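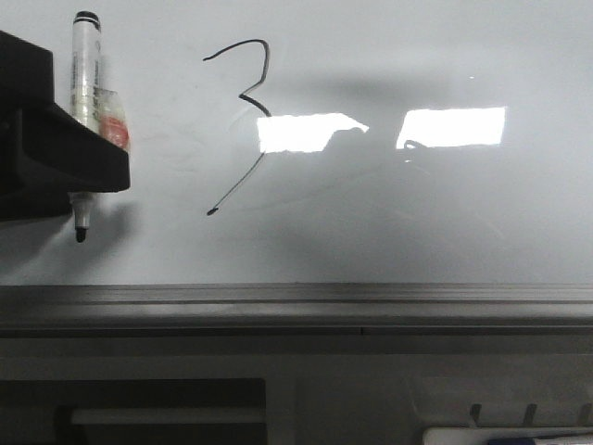 Sunday, December 2018

Up at six to check the rye starter. It had doubled overnight and smelled right, sour but not sharp. I fed it, put it back on top of the refrigerator and made coffee. Snow on the car but not on the road.

I have been at this bread for 13 days now. The first two loaves were bricks. The third was all right with soup. The fourth I gave to Ilari Mäkelä, who ate a slice with butter standing up in my kitchen and said his grandmother's was darker and he didn't know why. He called her sister that night to ask. Answer: malt, and a longer bake in a cooler oven. So today was the fifth loaf, with malt.

Mixed the dough at seven. It isn't like wheat dough at all. You can't knead it, it just sticks to everything, and the right way seems to be a wet wooden spoon and patience. I let it stand until noon.

While it stood I went to the Sunday market in Astbridge. Leonor Figueiredo had her stall at the far end by the church wall and was already nearly out of custard tarts. She had salt cod too, whole sides of it, stiff as a board. I asked her how long to soak it and she said two days, change the water morning and night, and keep it in the refrigerator or the whole house will know. Bought one side. Also bought kale, two onions, a bag of dried fava beans and a jar of pickled peppers I didn't need. Spent 40 dollars, more than I meant to.

Got to talking with her about potatoes. For her cod dish she fries them in thin sticks, then folds them in with the fish and egg right at the end. I have always used boiled ones. She didn't say that was wrong, only that it was a different dish. I wrote down what she told me on the back of the receipt:

Onions slow, in plenty of oil, one bay leaf.
Cod in shreds, bones out, skin out.
Potatoes in last but one. Eggs last, pan off the heat.
Parsley, black olives. No cheese.

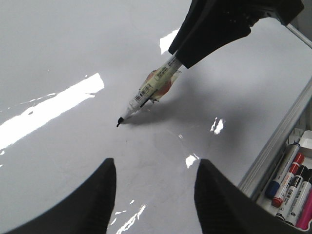
White marker at the whiteboard.

Back by half past eleven. The dough had a few cracks on top, which Ilari says is the sign you want. Shaped it with wet hands, floured it and let it go another hour. Then into the oven at a lower heat than before. It took so long that I cleaned out the spice drawer while I waited. Found three open jars of cumin and one of something with no label that I think was once fenugreek. Threw out the mystery jar and put the cumin together in one.

Lunch was the last of the lentils with a fried egg on top.

Jacinto Escobedo called at two about the supper. We are now at ten dishes for the winter table, and he wants to drop one. I said drop the rice salad, since there are already two other rice dishes. He said the rice salad was his. We left it there. He is doing the mole again and has started on it already – the chilies are toasted and the paste is in his freezer. He says it takes him three days if he does it properly and one day if he doesn't, and that people can tell. I believe him. Last March he did it in one day and I could tell, though I had seconds.

The list as it stands tonight:

Mole with turkey (Jacinto)
Cod with potatoes and egg (me, if the trial goes well)
Rye bread, two loaves (me)
Beet and herring salad (Joonas Toivonen)
Karelian pies with egg butter (Ilari)
Fava bean soup (me or Leonor)
Two rice dishes
Custard tarts (Leonor)
Rice salad, not settled
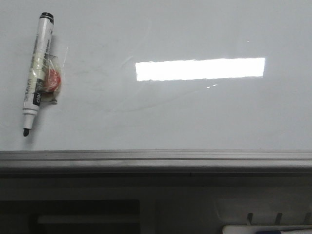

Joonas is still deciding between herring from the jar and herring he salts himself. I told him the jar is fine. He sent back a long message about the sugar they put in it. He will salt his own, I think, and then he'll want my refrigerator, because his is the size of a suitcase. I can give him the bottom shelf once the cod is out. He should bring it in something with a lid that closes. The last time it was a soup plate with foil over it and the butter tasted of fish until New Year's.

Bread came out at twenty to four. Much darker, almost the color of coffee, and heavy. Tapped the bottom and it sounded hollow enough. It's wrapped in a towel on the counter and I am not to cut it until tomorrow. The great-aunt was firm on this point. The middle stays gummy if you cut it warm, and that was probably what went wrong with loaf three.

Put the cod in water at five, cut in four pieces so it would fit the big bowl. Next change before bed, then again in the morning. Set the fava beans to soak too, in the blue pot.

Veikko Rautiainen stopped by at six to return the pie tins and stayed for tea. He thinks the supper has too much fish. I counted it up with him and it's two dishes. He doesn't eat either one, so to him it is a lot. He will bring cheese, the flat baked kind that squeaks, and cloudberry jam if his brother still has any.

Onion soup for supper, with the heel of loaf four toasted in it. Good. Needed more salt.

To do tomorrow: change the water, cut the bread, buy eggs and parsley, call Jacinto back about the rice.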